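Larnadard Robotics Club @ Drokel Hall
April 14, 2018

Okay, long thread coming, because it's Saturday, I've had too much tea and I've been wanting to write up our drinks project properly since February! (Mute me now if you only follow for the bread pictures.)

Quick background. Our club takes on one project a term, and this term's is called Joo. The goal: a two-armed robot that makes you an iced drink. Ice out of the shaker, into a paper cup, one arm per job. Sounds tiny. It is NOT tiny.

We're entering it at the Stiltemico student showcase, in the kitchen tasks category. Each team gets 6 minutes at the table and as many attempts as you can fit in. Spilled ice stays spilled, which I love as a rule and hate as a competitor.

First big lesson of the term: shiny things are hard. A person grabs a metal shaker without thinking. Our students spent two whole meetings on where to put the fingers so it wouldn't roll over in the grip. Too near the end and it droops, too near the middle and the arm has nowhere to turn.

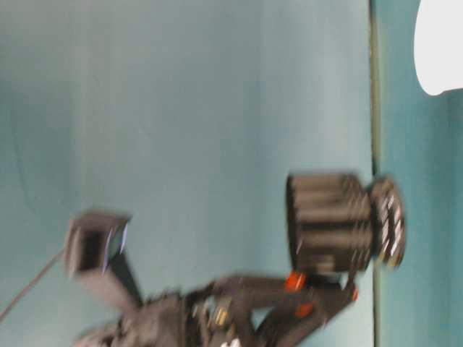 Up in the air and sideways! Sorry about the blur, it moves.

The grip the students settled on is low and from underneath. I'd have bet on a big squeeze around the middle and I'd have lost. One of our quieter second-years drew it on the back of a worksheet and just waited for the rest of us to catch up.

The fingers, by the way, are the bendy open kind with struts running across them. They wrap a little as they close, so you don't need to line everything up to the millimeter. We did try stiff ones in February. They were great on blocks and terrible on anything round.

Somebody asked me last week whether the students are really learning anything or just playing with expensive toys. Well! They've done geometry, a bit of statistics, a lot of careful writing, and more arguing about the word "finished" than I've heard in any English class. Also yes, they're playing. Both is fine.

The careful writing part: every attempt goes in the log. What was on the table, where it started, what the arms did, how it ended. 400 attempts in there so far and you can watch the handwriting get neater as they realize they're the ones who have to read it later.

My favorite entry in the whole log just says "ice left. arm did not notice." I may get it printed on a shirt.

Next part is the setup, which I thought would be the boring bit. The students take it more seriously than anything else. Same cloth, same cups, things put down in the same sort of row. Then once a behavior holds up, they start nudging stuff on purpose to see what breaks it.
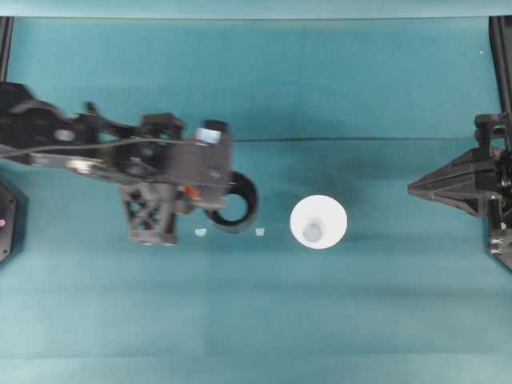 Left arm on the move, white cup in the middle, two little bits of something pale on the cloth.

Left arm does the shaker side, right arm looks after the paper cup. For weeks both arms wanted to be helpful at the same moment and they'd crowd each other over the middle of the table. We fixed it with a rule a kid could explain: if the other arm is moving, you wait. Slower, but so much calmer to watch.

Paper cups deserve their own post so here it is. They weigh nothing, they're wider at the top than the bottom, and if you squeeze them they fold. If you don't squeeze them they slide. I have bought so many sleeves of paper cups this term that the shop has started asking about my parties.

We did talk about switching to a heavier cup. The students voted it down, flat. The showcase rules allow either, and they said a drinks robot that can't handle a paper cup isn't much of a drinks robot. Hard to argue with a room full of teenagers when they're right.

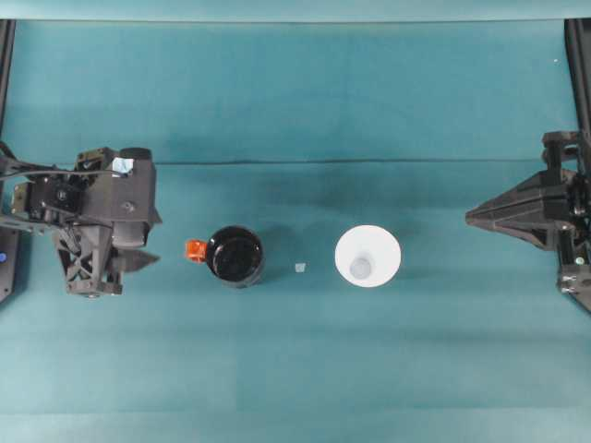
Budget, since a few of you asked: 2,000 dollars for the term on top of the arms, which the club already had. Most of it went on spare finger parts, cables, cloth and (see above) cups. If you're starting a club, buy the spares first. You will be so glad you did.

We've got 22 students signed up now and not enough table for all of them, so they rotate: arms, log, setup, and code. Everybody does everything eventually. The ones who were scared of the code end up liking it, and the ones who only wanted code get weirdly attached to the log.

Still on our list before the showcase: a smoother tip when the shaker goes over, a way of telling when ice has missed the cup, and a shorter pause between the two arms. The pause is the one I'd fix first – the students say the ice. We'll see who wins on Tuesday.

If you run a club and you've got a good trick for gripping paper cups, please, please reply. I'll pass on everything, even the odd ones. Especially the odd ones!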